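Zilledeo Opens Free Handwriting Courses for Adults at Its Lotar Center

LOTAR, August – Zilledeo, a provider of evening education for adults, announced today that it will open free handwriting courses at its center in Lotar. The program is named Wuva and offers 36 places in its first season. Each course lasts 9 weeks, with one evening lesson per week.

The courses are meant for adults who write by hand very little and wish to do it again with confidence. Participants will practice clear letters, notes, short letters to family and filling in of paper forms. No previous knowledge is required, and left-handed participants receive their own practice sheets.

"Many of our students type the whole day, and then they feel ashamed when they must sign a card for a colleague," said Tamara Polishchuk, head of programs at Zilledeo. "We want to give them a calm hour and good paper. The rest comes with practice."

The lessons were prepared together with the Onyshchenko print shop, which is producing a workbook of 300 pages for the program. Every participant will receive one copy and may keep it after the course. The workbook starts with large letters written in marker and continues with pencil and pen – the smaller sizes come only in the second half.

Zilledeo received 3952 answers to its spring survey of present and former students. Handwriting was the most requested new subject, before bookkeeping and public speaking.

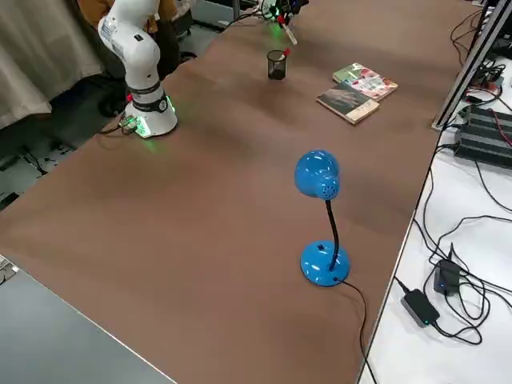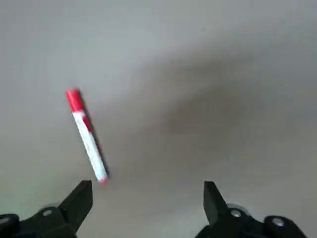

Registration is open at the front desk of the Lotar center and by mail. Places are given in the order of application, and a waiting list will be kept for the next season. Participants who need large-print materials are asked to write this on the registration form.

About Zilledeo
Zilledeo organizes evening courses for adults in languages, office skills and crafts. Questions from the press may be sent to Tamara Polishchuk at the Lotar center.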